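The Hand and the Job Description
Opinion

When an employer brings a humanoid robot into a workplace, the first announcement usually concerns capability. The staff are told what the machine will lift, carry or serve. They are seldom told, in the same meeting, what will become of the job descriptions they signed. In the view of this Institute, that order should be reversed.

The Collden Institute for Work and Employment has spent the period since April advising Rinus, a hospitality contractor that employs 4,000 people in reception, catering and visitor services. Rinus is considering humanoid robots for light table service and has engaged the integrator Canpolat to prepare the work. Our remarks are confined to what the change means for the people who hold those positions today.

Table service is often described as simple work. It consists of a very large number of small judgments about fragile things: how firmly to hold a piece of fruit, where a glass may safely stand, when a guest has finished with a plate. An attendant makes these judgments without writing them down, and most employers have never asked for them to be written down. A machine with fingers requires that they be stated.
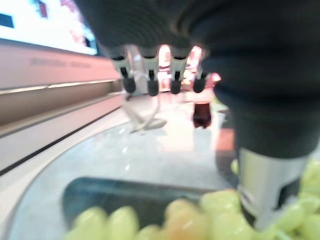 Fingers of a robotic hand over a glossy tabletop, with grapes in the foreground and a small cup of dark red liquid beyond.

Someone must do the stating. In our experience it is done by the attendants themselves, who are asked to explain their methods to engineers between shifts, at their ordinary rate of pay. We regard this as skilled work. A person who can tell an engineer why a bunch of grapes is lifted by the stem is supplying knowledge that the employer will use for years. Rinus has accepted our recommendation that these hours be recorded under a separate heading and paid at the trainer's rate. Other employers should do the same, and should do so before the first session takes place.

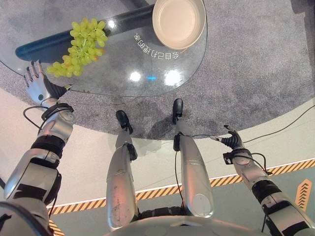 The second change concerns attention. An attendant who once watched the guests must now watch the guests and the machine. Supervisors tend to treat this as a reduction in effort, on the ground that the attendant's hands are free. The attendants we interviewed did not agree. They described the watching as tiring, and several said they would prefer to carry the plates. Where a position is converted from service to oversight, the length of the shift and the number of breaks should be reviewed at the same time. A duty that requires steady attention should not be scheduled as though it were rest.

Floor space raises a related question. Markings, cables and walkways are generally planned by the integrator and inherited by the staff. The people who will cross that floor 100 times in a shift ought to have a say in where the lines are laid, and a standing right to have them moved.

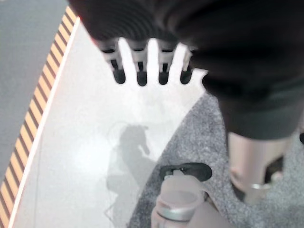
Hazard tape along the edge of a white floor panel, with the shadow of the robot and a water bottle on the carpet.

We also wish to address the matter of responsibility. Under the draft rules Rinus first circulated, the attendant nearest the machine would have been answerable for any spill, breakage or injury. We advised against this in plain terms. An attendant who did not choose the equipment, cannot change its settings and has no authority to withdraw it from service cannot fairly be held to account for its errors. Responsibility should rest with the manager who approves its use, and every member of staff should be able to stop the machine without first asking permission and without a written explanation afterward.

The revised rules, which the company calls the Prelus Agreement, adopt this principle. They also guarantee that no position will be removed until the person holding it has been offered 20 paid days of training for another. Some managers consider the guarantee generous. We consider it a minimum. Across a workforce of this size, perhaps 1,000 employees will see their duties altered in some respect, and most of them will remain in the same building, on the same carpet, working closer to the equipment than anyone who approved the purchase.

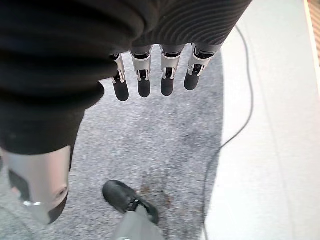 The robot's hand above the carpet, a short distance from a person's shoe.

That closeness is the condition under which the coming years of service work will be carried out, and it should be the starting point for any policy. Employers will be tempted to measure the results by the number of tasks transferred. We would ask them to keep a second record, open to staff, of the tasks that people have taken on as a result: the explaining, the watching, the clearing up, the answering of guests' questions. Without such a record, this labor will be absorbed into existing jobs at existing wages.

Rinus will review its rules with staff representatives on 26th September. The Institute has asked that attendants be paid for the time they spend at that meeting, and that the minutes be made available at every site.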